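Friday at the Latau open day

I took the early train out on Friday for the open day at Latau, and I'm so glad I did! The robotics lab is on the second floor, up past a very loud vending machine, and by the time I got there 23 people were already squeezed in for the 12 o'clock demo.

The part I'd come for was the block stacking. It sounds like nothing (I have a nephew who does it before breakfast), but I could have stayed all afternoon. The team calls the project Skallero, and they let us ask anything we liked. I asked what happens when a block is slightly crooked, and got a wonderful long answer about grip force that I only half followed. My notes from that bit just say "squeeze, but politely."

They've logged 2074 practice picks since spring, and there's a handwritten tally by the door. One of the students told me the longest run without a drop was 38, and you could tell that number mattered to her.

I also caught the second half of the Brano talk down the hall, on warehouse carts, which was good but very heavy on slides. Lunch was pierogi from Czerwiński across the street. Get the mushroom ones.
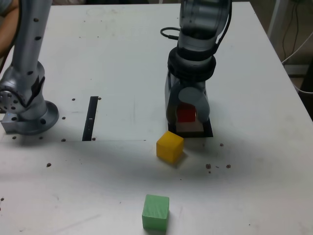 The next open day is in August, and they want names on the sign-up sheet early, so I've put mine down already. I'm bringing better shoes and a longer list of questions.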